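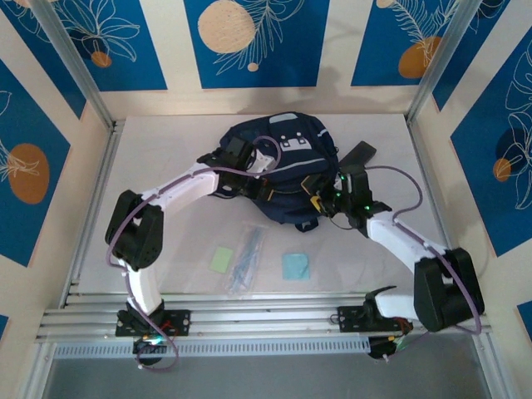
Coach said we could keep the backpack task if we quit calling it easy. Fine by me! I'd only called it easy once, back in January, before Rorby got its second arm and I got put in charge of straps.

Straps are awful, by the way. The left arm (Irkus, we named it after a sandwich place) is great at leaning on things. The right one, Aoki, is supposed to grab the black strap and hang on while Irkus holds the bag down, and then the bag of blue sticks goes inside. We had 21 tries before the Runside meet and I spent most of them muttering at a yellow buckle.

"It can hear you," my lab partner said.

"Good," I said, and typed in the grip number again. 5 was too hard. 3 was too soft. I tried something in between and saved it under a name I won't repeat, and we all leaned up to the rail with our chins practically on our hands.

Aoki closed on the strap. I stopped breathing, which didn't help anybody. Then up it went, slow and wobbly, with the little face on the bag tipping back like it was looking for me, and my lab partner grabbed my sleeve so hard a button came off. I still haven't found that button.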